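Home / Residences / Irelton House / Galleries / Washroom Care

Washroom Care at Irelton House

Posted 12/12/19 by the Office of Residential Services

Irelton House has 47 private washrooms on its residential floors. Each is cleaned by the resident to whom it is assigned, with supplies issued by this office. This page should be read together with the Washroom Care section of the Resident Handbook.

The washrooms were refitted under the direction of Margus Rätsep, then Superintendent of Buildings. The colored mosaic border was chosen by Emiko Onishi of the design firm Ponum, who asked that the strip be set directly below the mirror and above a black ledge. Residents have generally responded well to the result. The office has also received a number of letters about the ledge, which shows water marks more readily than the light tile it replaced.

Supplies

Refillable pump bottles are issued at the start of the fall term. Residents may exchange an empty bottle at the supply window on the ground floor, Room 7, during posted hours. Bottles should be returned with the pump attached. A pump that sticks or no longer draws liquid will be replaced at no charge.

Scrub sponges are issued on request. Abrasive powders, steel wool and bleach tablets are not permitted on any washroom surface. The grout in the mosaic strip is particularly easy to damage, and repairs have been difficult to match in color.

Care of the ledge and mirror

Water left standing on the black ledge will dry to a pale film. Residents are asked to wipe the ledge with a soft cloth after each use of the basin and to keep bottles closed when they are not needed. Mirrors should be cleaned with a damp cloth and dried at once, working from the top down. Liquid should not be allowed to collect along the lower edge of the glass.

Gallery

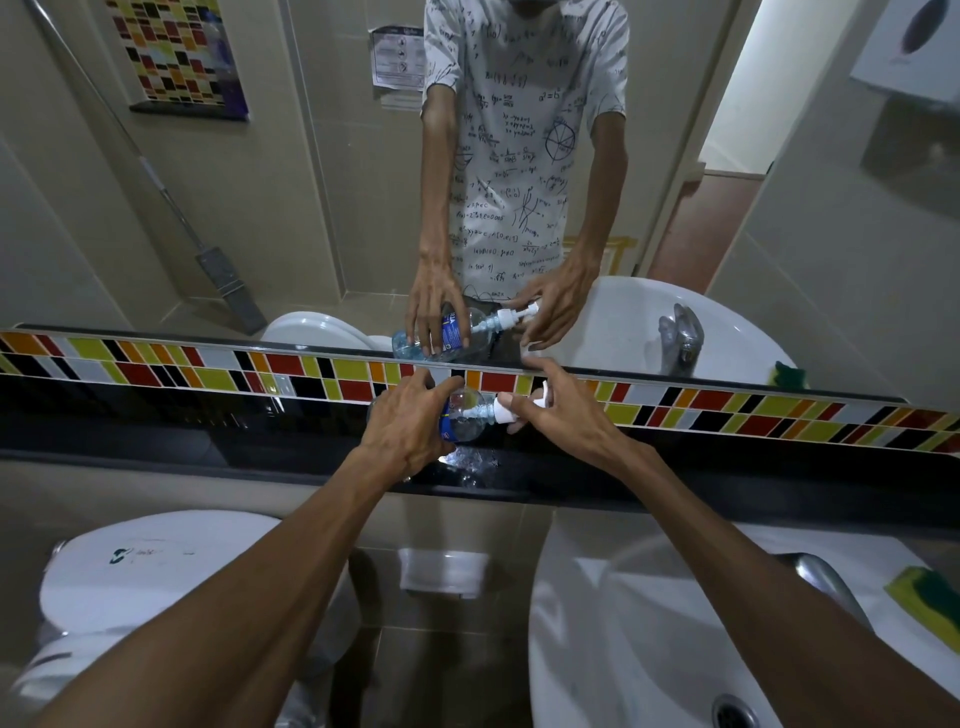
A clear bottle with a white pump, held over the black ledge. The basin and a yellow and green scrub sponge are at the right. 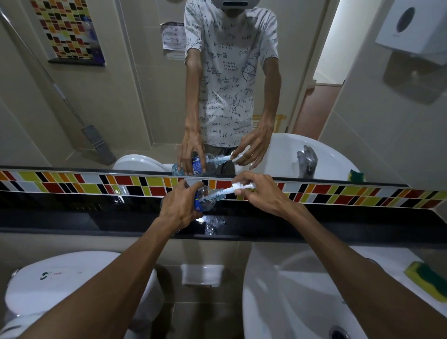 Mirror, mosaic strip and ledge, with water on the black surface under the bottle.

Inspections and repairs

Washrooms are inspected once each term. The October inspection was carried out by Demetrius Lyons and Sekar Hutapea, and written results have been delivered to all residents. Where a second visit is required, the resident will be notified in advance and may choose to be present.

Loose tiles, dripping faucets and slow drains should be reported to the Repairs Desk at extension 2203. Please give the floor and room number and state whether the water has been shut off. Residents should not attempt to reset tiles themselves. A supply of matching pieces, nearly 200 in all, is kept by the Repairs Desk for this purpose.

Questions concerning the Handbook may be addressed to Rimantas Žukauskas, Office of Residential Services. Printed copies of the Washroom Care section are available at the supply window and in the Tamošiūnaitė Reading Room.

Related pages: Kitchen Care | Laundry Room Hours | Resident Handbook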